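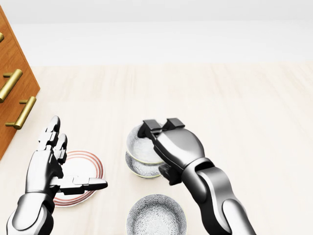

Greenwood Used Vehicle Workshop
Progress report to Anow, 8/12/18
Prepared by Adom Agyeman, workshop manager

Dear colleagues,

I report on the second part of the loan for our used van workshop. The money was received in September and the work has gone mostly according to the plan, with one delay which I explain below.

Vehicles

We bought 20 used delivery vans from Dukico when their lease was finished. All of them have now passed the first inspection. Most needed new brake pads and tyres, as we expected. Two vans had rust under the rear doors, deeper than the seller's papers suggested, and we have asked Dukico for a reduction in price. They have answered politely but have not yet agreed to a sum. These two vans are not offered for sale at present.

The odometer readings were compared with the service books. One book was missing and we received a copy from the previous garage.

Equipment

The new two-post lift was delivered by Briltex and is in daily use. The wheel balancer came three weeks late, and the first one had a faulty display, so it was exchanged. During this time we sent the wheels to another garage, at a cost of £1,173. This was not in the budget. I propose to cover it from the line for advertising, where we have spent only £301 until now — please confirm that you accept this.

Staff

Both apprentices continue with us. They do oil changes and battery tests alone, and brake work with a mechanic beside them. We still look for a second person for the office, as the telephone is often not answered in the mornings and I am sure we lose customers by it.

Sales and warranty

Seven vans are sold. Each buyer receives a written guarantee on engine and gearbox for one year. We had one claim, for a leaking gearbox seal, and the repair was done in our own workshop. Some 3,000 leaflets were printed and given out at the market and at the petrol station.

Next steps

We want to finish the remaining repairs, settle the matter of the two rusted vans and begin with a simple booking system for servicing. The invoices are sent separately — the one from Briltex will follow when they correct the address.

With kind regards,
Adom Agyeman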